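Gravel ride out of Grasville is back, and it has a new climb

If you rode the Sudico Gravel Loop last year you probably still have some of it in your shoes. I know I do! Well, it's back in January, and the folks putting it on have changed enough of the route that I drove out to Grasville to get the story before signups open.

Big news first: there's a new climb. The old course went around the back of the quarry on that long flat stretch everybody complained about (headwind both directions, don't ask me how). The new one turns left at the pump house and goes straight up Ventura Road until the pavement quits, and then it keeps going up. Total climbing on the long route is now 3,117 feet, with the high point at 2,176 feet, right by the old fire lookout. I walked the last bit of it with course director Anayeli Quezada and had to stop twice to "look at the view."

"It's steep, but it's short," she told me, not breathing hard at all. "People can push their bikes. Half of them will."

She laid the whole thing out over the summer with Hermenegildo Cuevas, whose family has run cattle up there for years and who knows every gate. Two of the gates will be open for the ride and one won't, so there's a lift-over at mile 19. He says he'll be standing there himself to help people get their bikes across, and he would like riders to please quit leaving gel wrappers on his fence posts.

The short route hasn't changed much. It's still the one I'd send a first-timer on, with the creek crossing and the cookie stop and only one hill worth mentioning. Kids 12 and up can ride it with a grown-up. The cookie stop moves across the road this year to the church lot, where there's more room to lean bikes, and Myrto Kontogiannis is baking again. She tells me the orange almond ones are coming back. I had two while I was "interviewing" her and would have had a third if she hadn't closed the tin.

Okay, numbers. The field is capped at 356 riders across both routes, a little smaller than last time. Anayeli said the parking lot was the problem, and anybody who spent part of that morning stuck behind a horse trailer will remember why. Riders go off in 4 waves, with the long route leaving first at 7:30 a.m. and the short route bringing up the rear at 9:00. You pick your wave when you sign up, and if you want to ride with friends you all have to pick the same one. They won't move people around on the morning of the ride, so sort that out in the group chat now.

Bib pickup is at the Londden bike shop on Main Street the afternoon before, from 2:00 until 7:00. You can also get your bib at the start, but the line was long last year and it was cold, and I stood in it, so take my advice and go to the shop.
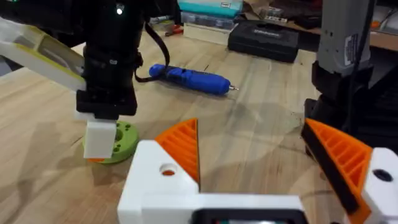
While you're at the shop, say hi to Jayson Espiritu, who's doing free brake checks for anyone with a bib. He was pretty firm with me about this. The way down from the lookout is loose gravel with two sharp bends, and he wants to see fresh pads on everybody. He also thinks 40 millimeter tires are the smallest you should bring. I've been riding 38s and plan to keep quiet about it.

Last year's fastest woman on the long route, Liya Nigatu, is signed up already (past winners get in early) and she has ridden the new climb three times. I asked her for tips and she said to eat something at the pump house and stay in the right-hand wheel track, where the ground is firmer. Then she said she was thinking about doing it on a single speed this time, and I decided we had run out of things in common.

Helmets are required on both routes. E-bikes are fine on the short route but can't be entered for times. Dogs have to stay home or in the car with somebody, on account of the cattle. There's soup at the finish until 3:00 p.m., and your bib gets you one bowl. Family members can buy a bowl at the table.

If the creek is too high, the short route will use the road bridge instead, which adds a little under a mile. They'll make that call the evening before and post it on the shop door as well as on the ride page.

I'm signing up for the 8:00 wave, long route. Come find me on Ventura Road, I'll be the one pushing.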